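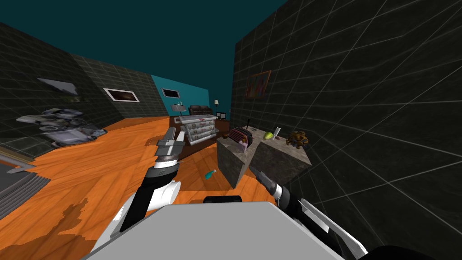 A large room with an orange wooden floor laid in long planks

Plank flooring is a floor covering made of long, narrow boards laid side by side. It is used in houses, schools, shops and halls. Boards may be solid wood or may have a thin top layer of wood glued to a cheaper base.

Solid boards are usually nailed or screwed to beams or to a rough floor underneath. Many have a tongue along one edge and a groove along the other, so that neighboring boards lock together. A small gap is left at the walls, where it is covered by a baseboard. Wood swells in damp air and shrinks in dry air, and a floor without this gap can buckle.

In the town of Kiltar, plank floors replaced packed earth in most homes after the Rathnayake sawmill opened. The mill employed 86 people at its peak and sold boards as far away as Kokimton. The Ivia Hall in Kiltar has a floor of 2,102 boards, most of them original. Worn boards are sanded and given a new coat of oil or varnish.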